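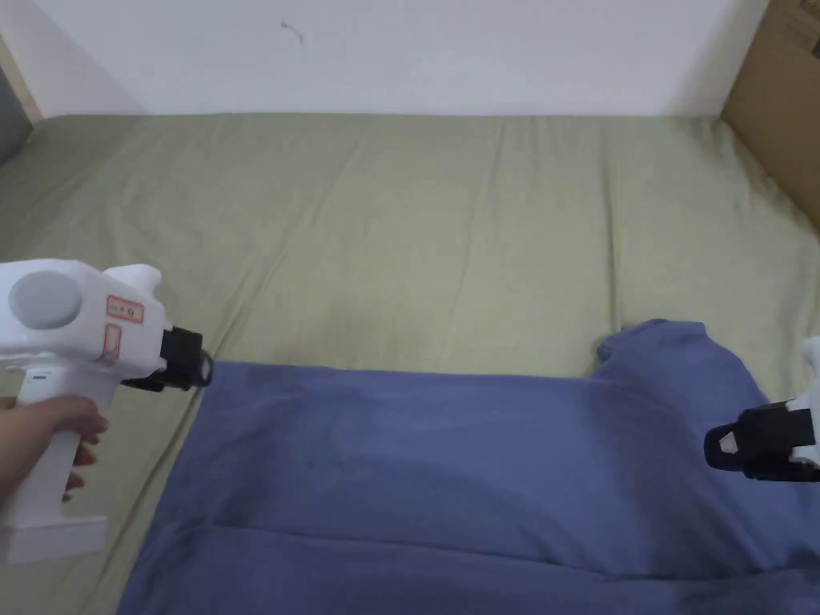 From: Effie Geddes
To: the Loravus list
Subject: Re: T-shirts, the bed, and the drawer that won't shut

Hi all,

Bereket, I laughed out loud at your message because I could have written it myself two years ago, right down to the drawer. Let me put the important bit back in here for the people on digest:

> Bereket Alemayehu wrote:
>
> We moved in February and I still haven't got the bedroom sorted.
> Half of it is in boxes. The dresser has three drawers and the middle
> one is T-shirts and it does not close, so every morning I have to
> push down on the shirts with one hand and shove with the other. I
> fold on the ironing board right now but the shirts slide off the
> pointy end and I end up doing everything twice. My sister-in-law
> says to fold in the air like they do in stores. I can't do it. I
> come out with a sort of sausage.
>
> Two questions. Where do you all fold? And is the standing-up method
> (you know the one) worth redoing a whole drawer for, or do you go
> back to stacks after a month?
>
> Also is there any hope for the ones that come out of the dryer with
> the hem flipped up. I have given up ironing those.

OK! Where do I fold? On the bed, always on the bed, and I will defend it against all comers. I know Adanech is a kitchen table person and she has said so on this list more than once, but my kitchen table has a laptop and the mail on it at all times and I'm not clearing it for socks. The bed is right there, it's the right height if you have a tall mattress (mine's a bit low, I get a twinge if I do more than two loads), and a T-shirt stays where you put it. Cotton grabs cotton. A shirt on a fitted sheet doesn't go skating off the way it does on your ironing board or on a glass table.

A few things I do before I start. I pull the comforter and the pillows right off and fold on the bare fitted sheet. A comforter is hopeless, everything sinks into it and you get a crooked fold that you can't see until you pick it up. I don't bother getting the sheet perfectly smooth though. Mine is always creased by the end of the week and it makes no difference to the shirts. If you have a plain sheet, so much the better. I used to have a busy striped one from Mornitska and I'd find myself lining the hem up with the wrong stripe. Solid color, medium to light, and a dark navy or purply blue shirt shows up against it so you can see both edges at once.

Then lay the shirt out face down, neck away from you, and spend a few seconds on it. This is the part I used to skip. Sweep from the middle out to the sides with flat hands, then tug the two bottom corners toward you. The shoulders always want to puff up, so give each sleeve a pull sideways until it lies down. If there's a ridge running across the bottom half, get rid of it now, because once you've folded over a ridge it's in there until the next wash.

My fold, for what it's worth:

Take one side in to the middle of the back and turn the sleeve back on itself.
Same with the other side. You should have a long rectangle with the collar at the top.
Bring the hem up to just short of the collar. Leave an inch or so.
Then in half again, or in thirds if your drawer is shallow.

The thirds are what makes it stand up. With a big shirt I do thirds and with the kids' ones I do half. If it flops over when you set it on its edge, you left air in it, so press down on it with your forearm and try again.

On your second question: yes, I'd redo the drawer, but only after you've gotten rid of some. Sorry! I counted mine when we did the clear-out challenge here and I had 80. Eighty T-shirts, and I'm a person who wears maybe the same nine. I got it down to 50 and then stalled, and Sabina Kollár (hi Sabina) wrote back to me and said to put the ones I wasn't sure about in a box, tape it up and leave it in the bedroom where I'd have to look at it. That was the part that worked on me. I got so sick of looking at that box that I took it to the thrift store with the tape still on. I couldn't tell you now what was in it.

Standing up has lasted for me, by the way. The one thing that slides is the front row, because that's where I pull from, and then there's a gap and everything leans into it. I stick a Vamton divider in there (the bendy kind, they come flat) and move it up as the week goes on. A shoebox lid cut down does the same job and I used one for ages. Lensa Seyoum had hers standing and went back to stacks because her drawers are deep and she could get two layers in, so if yours are deep then maybe don't bother.

The flipped hem. I hate those. What I do is take that load out while it's a tiny bit damp, lay each shirt on the bed, run my thumb along the hem to turn it down, and fold it right away. It dries flat in the fold if you leave the pile out on the bed with some air around it for an hour before it goes in the drawer. Don't put them in the drawer damp, please, I did that once and the whole lot smelled like a gym bag and had to go through again. If they're bone dry already, wet your fingers and do the same, it gets you most of the way. Heavier shirts behave better than thin ones. I've got an old Gebru one that has never flipped in its life and a newer thin one that does it if you look at it.

As for folding in the air, I can't do it either! I worked a Christmas season in a clothing store and we all used a board. Ask your sister-in-law to show you hers and see if they stand up.

One more thing and then I'll go, my own dryer has been beeping since before I sat down. If you're still living out of boxes, do the T-shirt drawer before you unpack anything else in there. I know it seems backward, but you're in that drawer every single morning, and winter sweaters can sit in cardboard until you need them. We had a box against the bedroom wall for so long that I started putting my book on it.

Does anyone have a good answer for long sleeves? I fold them down the back and then they make a lump, and I've tried crossing them and that makes two lumps. Adanech, you must have a way.

Effie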